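Club simulator notes, 30th July

The Vollusgate robotics club has no two-armed robot and no budget for one, so since February we have worked in simulation. The task we picked for the Etport student round is short to state: pick the tomato up off the board, put it in the box. My part is the right arm.

Grasping was the first problem. The fingers closed at a fixed speed, and contact with the tomato pushed it sideways before the thumb arrived. I now slow the last part of the approach and close the thumb first. Over 50 runs that took dropped tomatoes from 17 down to 5.

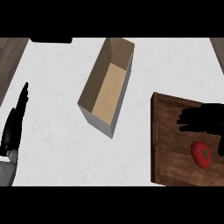 Right hand over the tomato, left arm parked clear of the box.

The left arm does nothing in this version. It still has to be held somewhere, and its rest pose cost me an evening – the planner kept treating the fingers as an obstacle on the far side of the box.

Next is the release height. The box walls are tall and the wrist clips the rim if I go in low. Dropping from above the rim works, but the Visetti scoring sheet takes off 5 points for a hard landing. I have 110 runs queued overnight with the height varied in small steps, and will post the table when they finish.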